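Fillance small business grant: progress report, July 19, 2018

Hi everyone at Fillance,

We're at the halfway point, so it's time to tell you where your money has been going! Short version: the three-year plan for Gundis exists, it fits on two pages, and I look at it every week (which I can't say for the last one I wrote).

In June I sat down and priced every service we offer, line by line. I'd been guessing for years. One of our regular packages was costing us more in hours than we charged for it, so I dropped it and wrote to the customers who had it. Most of them moved to the bigger package, a few left, and I slept fine.

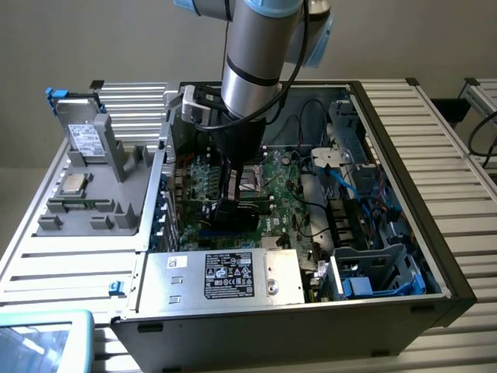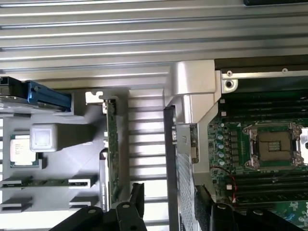
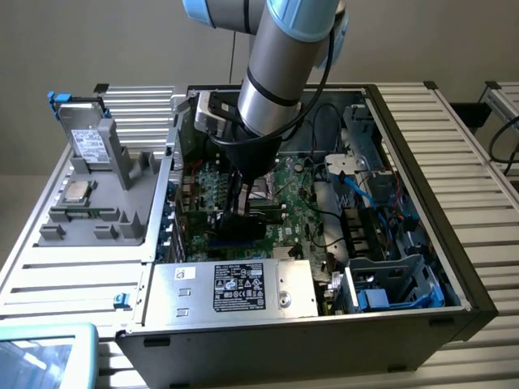 Budget and milestones

Of the $1,598 set aside for planning, I've spent $1,450. The largest piece, $800, paid for the pricing course through Lekeck, and the rest went to bookkeeping help and the Ko subscription we use to track leads. I'd like to keep Ko going after the grant ends, so I'm working it into our own monthly budget now.

The customer survey is behind. I promised you 50 completed interviews and I'm not there yet, mostly my own fault for trying to do them by phone in the middle of everybody's workday. I've switched to early evenings and people are a lot happier to talk, sometimes for much longer than I planned!

Next up is the year-one marketing calendar. I have the first quarter drafted and a very messy page of ideas for the second. I also still owe you the signed copy of the revised budget form, and it'll come in a separate email along with the receipts. Could you let me know if you need the originals or if scans are OK?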